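Home Talks Notes Contact
Search this site

Keeping hand tools in order — speaker notes
Cokircombe repair evening, 1st December

Start when the back rows have sat down. Say where the tea is. The talk is 10 minutes, then questions.

Opening point. Most people in Cokircombe who own a screwdriver own several, and can't lay hands on the right one. I went through my own drawer in June and found three the same size. The tools were fine, the drawer was the trouble.

First thing is to get everything of one kind into one container. Screwdrivers with screwdrivers. A plain open tray does it, and a bright colour helps when the bench is busy. Gloves stay out next to it, where you can pick them up before you start.

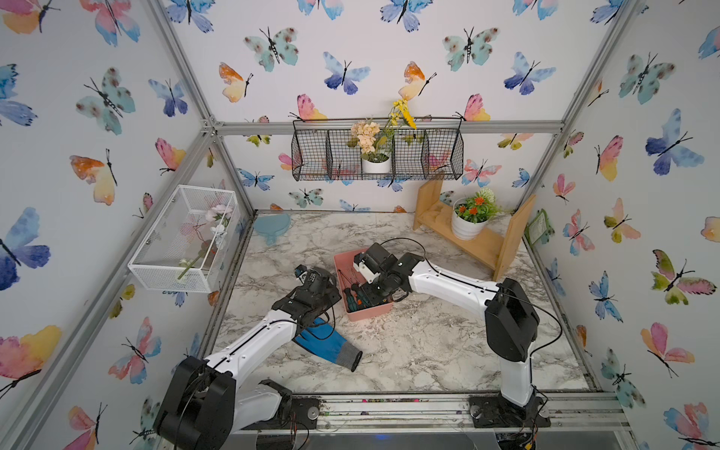
Should screwdrivers be stored with the handles up or down?
Handles up if the container is tall enough to hold them, because you can grab one without touching the tip. In a shallow tray they will lie how they like, so keep the number down.

Next, handle colours. Pass round the two from the Dralstead shop. If you buy a set with all the handles alike, put a band of tape on the ones you use most. I do mine by tip — one band for flat, two for cross. Write the size on the tape if your eyes are like mine.

Gloves. Coated palms and fingers grip well and the knitted cuff keeps grit out of your sleeve. They need to fit. A glove that is a size too big will catch under things. Lay them flat when you take them off and don't ball them up. (Somebody will ask about washing. Cool water, hang by the cuff, keep off the radiator.)

Now the thinning out. Go down to what you reach for in a normal week. For most jobs in the house that is 2 or 3 screwdrivers, and the rest can live in the Favholm box under the stairs. Pause here and ask who has more than ten. Hands up.
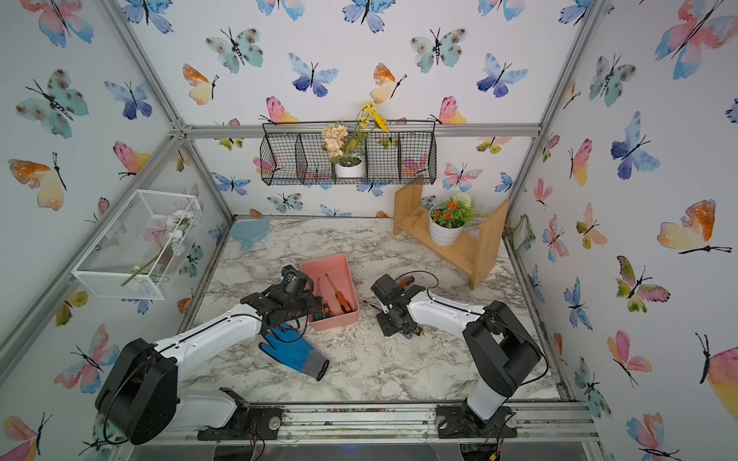
Pink bin with screwdrivers, blue glove in front.

Bench surface. Wipe it before the tools come out and again when they go back. Small screws vanish on a patterned top, so use a saucer or a jar lid. I lost one from a Georgiou hinge that way and had to buy a whole packet.

Putting away. Count isn't needed, just look in the tray. If a space looks wrong, check your pockets.

If time is short, skip the bench surface and go straight to the swap table. Anything left there at the end goes to Dralstead with the next load.

Questions. Repeat each one loudly — the hall is bad for sound.

3,944 views 2 comments Share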